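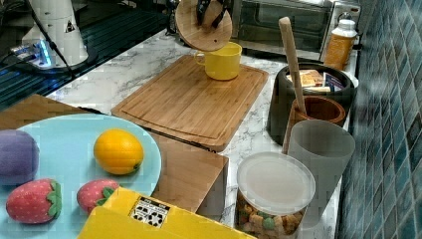
Where do I send the reference letter for the Gradach exchange scholarship?
Straight to the Egilsson office, from the referee's own email address, with your applicant number in the subject line.

Reading time: 2 minutes

Hi all,

I've had that question so many times this week that I thought I'd put it at the top and save everybody some scrolling! Now to Sekar's message, which deserved a faster reply than it got (sorry, Sekar, grading).

Sekar Pangaribuan wrote:
> Hello everyone, I'm a second-year in soil science at Bamley and
> I'm thinking of applying for the spring term at Gredby. Two things
> I can't find on the page. Does the 700-word statement include the
> reading list? And do I need a host supervisor before I apply, or
> do they match you with one afterward?
> Thanks, Sekar

The reading list is separate, so you get all 700 words for yourself. Mine came out at 523 the year I applied and it was fine. I spent most of it on one drainage project I'd worked on over the summer, and the interviewers asked about that and pretty much nothing else (I had prepared a whole speech on crop rotation, oh well).

As for the supervisor, they match you after the interview, but you can name somebody you'd like to work with. I'd do it if you've read their papers and have a real question for them. I wrote to mine in December, got a very short and very kind answer, and ended up in her lab for the whole term.

Last year there were almost 100 applicants for 2 places in plant and soil subjects, so please don't take it to heart if the first try goes nowhere. I got in on my second.

Oh, and the upload form logs you out if you leave it open too long! Write everything somewhere else first and paste it in. I'm happy to read drafts as long as they reach me by Sunday evening, after that I'm in the field with no signal.

Good luck, and do write back and tell us how it goes,
Þórey Lauritsen

Contact the list owner | Copyright Gradach Exchange Alumni List | Back to top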